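Plistico - Products - Spares - Service Notes - Support

Ollance G4 Gripper Cable Kit (replacement, with strain relief)
Last updated July 16, 2024
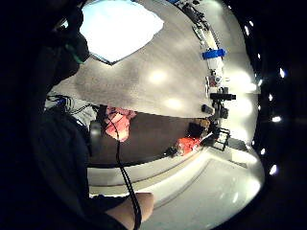 Work table with clamp and stand, black cable running down from the table area.

Part number 812. Fits all Ollance G4 hand-held grippers and the G4 wrist mount. Replaces part 347, which is withdrawn from sale.

Why the part was changed

Part 347 used a molded boot at the gripper end and no separate anchor for the cable. In April, our service desk began receiving units with intermittent loss of the finger position signal. The fault showed up as a jaw that stopped partway through closing, or reopened without a command, usually when the cable was pulled sideways over a table edge. On the wrist mount, the controller read the dropout as a fully open jaw and released the workpiece.

Kerstin Sjöberg of our service group opened the returned units and found the same damage in each: the signal pair had broken inside the jacket, just behind the boot. The jacket itself was intact. A visual check will not find this fault.

No injuries have been reported. One customer reported a dropped fixture plate and a cracked guard.

What is different

- Separate clamp bracket that takes the pull load off the connector
- Signal pair moved to the center of the cable, with a finer strand
- Longer boot, open ribs
- Connector keyed on both sides, so part 812 cannot be fitted upside down

The controller firmware should be updated at the same time. From build 2969 on, a lost position signal holds the jaw at its last force and raises fault E4. Earlier builds will run with the new cable but still treat a dropout as an open jaw.

Checking an installed cable

1. Clear the area under the jaw and remove any workpiece.
2. Power the gripper and set the jaw to half open.
3. Hold the connector still and bend the cable by hand, close to the boot, in each direction.
4. Watch the position readout. Any jump or blank reading means the cable must be taken out of service.

Do not tape or splice a failed cable. Do not hang the gripper by its cable, with either part number. A cable that passes the check can stay in use on hand-held units until the replacement arrives. Wrist mounts should be stopped now, whatever the result.

Routing

Keep the cable off sharp table edges and out of walkways. Leave a free loop between the clamp bracket and the first tie point - a tight run defeats the bracket. Picard drag chain adapters fit without changes. Brutura tool balancers need the short bracket, ordered separately.

Ordering

Owners of part 347 receive one kit per gripper at no charge. Send the gripper serial number to the service desk and state whether the unit is hand-held or wrist mounted. Wrist mount orders ship first. The kit contains the cable, bracket, up to four screws depending on housing version, and a printed instruction sheet.

Shares: 4 Comments: 0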